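Preparing a Sleeping Compartment for Overnight Guests

Applies to coaches Allum and Niltova

The Stelmakh Heritage Railway operates two restored sleeping coaches for overnight guests during the season. This page sets out how a compartment is to be prepared before boarding. Allow 30 minutes for each compartment.

Confirm with the duty guard that the coach is secured and the handbrake applied. Open the corridor window at the Flirnilora end and switch on the compartment lights. Coach lighting runs on a 24 volt supply - do not connect household equipment to it.

Lower the berth until both latches engage, then pull down firmly on the outer edge to test them. A berth that drops or rattles must be labeled out of use and entered in the coach log.
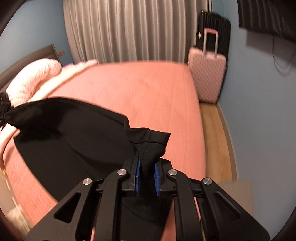
Steam heating should be turned on at least 3 hours before guests board in cold weather. Open the valve under the window a quarter turn, wait for the pipe to warm, and then open it fully. Check that nothing is lying on the berth before making it up. A dark cloth spread over a mattress, like the black one in the photograph, is easily missed in a dim compartment and should be taken to the guard's office. Bedding may then be fitted, with the pillow at the corridor end.

Fill the washbasin tank to the marked line and run the tap briefly. Lock the compartment and return key 1190 to the board by 6 p.m.

Comments

Manouchehr Mousavi: Is the quarter turn also correct for Niltova? Our valve was replaced in September and feels much stiffer.

Coach Department: Yes, the same procedure applies. Please report the stiffness in the log.

R. T.: The latch test was very useful on Thursday, thank you.

Last updated: September

Contact the Coach Department | © Stelmakh Heritage Railway | Back to top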